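### 4.2 Gatehouses and the people who kept them

When we first walked the site at Clallorbridge we were, like most visitors, drawn straight to the great tower, and it took us a good while to come around to the gatehouse. We are very glad we did! The household rolls, so patiently transcribed by Ineke Michiels, list 737 payments to porters and carters (many of them for quite humble things, like rope and candle fat), and they suggest a far busier entrance than the surviving stonework lets on. Pîrvu and Gu have argued that the two portcullis slots belong to separate building campaigns, and the colour of the mortar leads us to agree with them, though we'd happily be corrected by anyone with a better eye for lime.

**Figure 2.** Paperback children's book with an illustrated strip on its cover.

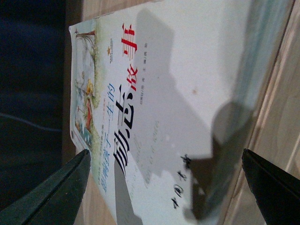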